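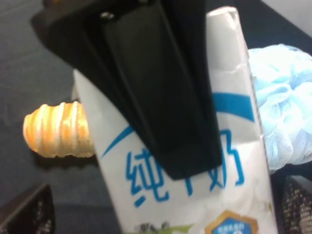
Fikri Osman asked whether outings that were canceled on the day should stay in the table. They do, with status set to "withdrawn".

Leven resident outings, data card

Contents: 1000 wish requests from residents of 22 care homes. One row per request.

Fields: home_code, request_type, escort_needed, travel_minutes, status. Names and birth dates are removed before export.

Known gaps: Paredes has no entries for September. Travel time is blank for 6 homes.

Version 4. Corrections go to Domingo Tapia.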